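Search the guides Enter keyword Go
Print this page | E-mail this page

Plilard Two-Arm Home Unit, Set-up Guide
Section 8: Preparing a Table for the First Chores
July 2019, by the Wavemau documentation group

Before you start this section, the unit must have passed the joint test in Section 7. If the joint test gave a warning, repeat it first.

8.1 What the unit can do at present

Many customers ask us if the machine can already keep a kitchen in order. The answer is: in part. In our tests of May at the Vorken house we gave it 132 small table chores, such as moving a cup, lifting an empty bowl, or putting a light basin to the side. With hard, light objects standing alone it did well. With soft bags, thin paper and objects lying one on the other it needed a person to help in most cases.

The unit is also slow. A person clears a small table in one or two minutes. The unit may need 17 minutes for the same table, and a part of this time it stands still and plans. Please do not press Stop during planning. The blue light tells you that it is working.

Chores under the table are not supported in this version. The arms can reach lower than the table top, but the Were planning program does not know which objects there may be pulled and which hold up other objects.

8.2 Preparing the work area

1. Choose one table for the first week. Do not change it until the unit has finished its learning runs.
2. Move the base in front of the table and lock the wheels.
3. Look at the cables of both arms. A cable may hang in a wide loop, but it must not go under the base or around a chair leg.
4. Close laptops and move them to the far end of the table, or take them away.
5. Empty all cups and bowls which the unit shall lift.
6. If a second table or a counter stands beside the first one, measure both heights and enter them in the menu Surfaces. A wrong height is the most common cause of a hard touch.
7. Stand to the side and press Learn Area. Both arms will rise and the grippers will open a little.

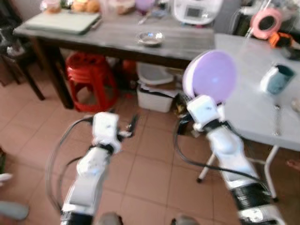
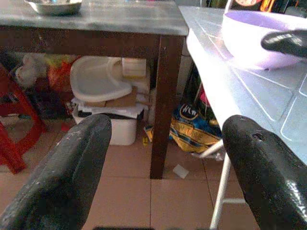
Fig. 8-1. Work area with dark wooden table, things stored beneath it, and a lighter surface to its right. In the first picture the right gripper holds a light purple object.

NOTE: You do not need to empty the space under the table. Bins, stools and bags can remain if they do not stick out past the front edge.

NOTE: Shiny bowls and bright tiles can confuse the wrist camera. If the message "Surface not clear" comes three times, close the curtain or turn off the lamp over the table and begin again from step 7.

CAUTION: Keep children and pets out of reach of both arms. The stop button must be in the hand of an adult during all learning runs.

8.3 First chore

1. Put one light plastic object on the table, with free space on all sides.
2. In the menu Chores select Pick and Hold.
3. Wait until the gripper has closed and the arm has lifted the object above the table.
4. Press Release. The arm goes down first and then opens. Do not take the object out of the fingers by hand.
5. Repeat with the other arm.

If the object falls, lower the speed by one level and try again. Do not raise the grip force before you have tried a lower speed.

8.4 Care of the finger covers

The black covers get pale scratches with use. Light scuffs do not change the grip. Replace a cover when it is torn or when it turns on the finger. In normal use we recommend new covers after 4000 grips; the counter is in the menu Service.

Wipe the covers with a damp cloth. Do not use oil or alcohol.

CAUTION: Switch off the arm power before you touch the fingers.

Continue with Section 9, Teaching a Second Table.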